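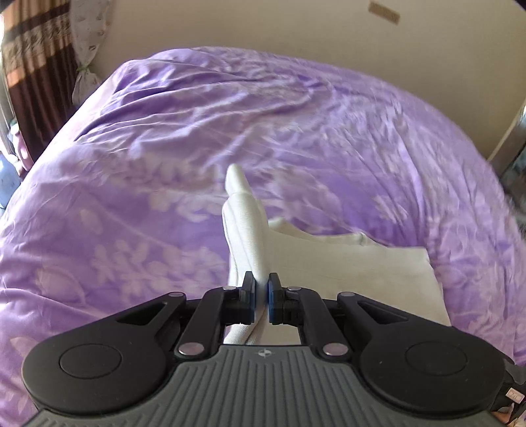 À quelle fréquence convient-il de laver une housse de couette ?

Tous les quinze jours en usage courant, et chaque semaine si la personne dort sans drap de dessus. La couette elle-même se lave deux fois par an.

Rubrique : Maison et entretien > Linge de lit

Rechercher une question… OK

Complément demandé par un membre : « Je suis chargée de l'entretien des chambres d'une résidence à Claltemau. La couette, une fois le lit refait, demeure froissée et se déplace dans sa housse. Existe-t-il une méthode reconnue ? » (Charito Macapagal)

Réponse 1
Il est recommandé de retourner la housse, de saisir les deux angles supérieurs de la couette au travers du tissu, puis de rabattre l'ensemble. On secoue ensuite depuis le pied du lit. Les pièces de linge blanc posées sur le lit doivent être retirées au préalable, afin d'éviter tout transfert de couleur si la housse est neuve et n'a jamais été lavée.

Réponse 2
Des pressions cousues aux angles. 3 par côté chez nous. Voir aussi le sujet 504.

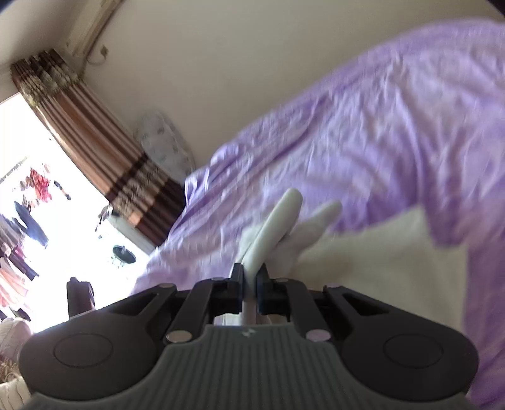

Plostbridge, le 26 février 2020

Réponse 3
La méthode ci-dessus est exacte. J'ajoute qu'une housse mauve ou lavande se lave à 40 degrés, séparément du blanc, et qu'il y a lieu de tirer le bord de la couette à la main avant de lisser le dessus. Le rideau reste ouvert le temps de l'aération.

23 personnes ont jugé cette réponse utile

Contact | Mentions légales | © Herley | Haut de page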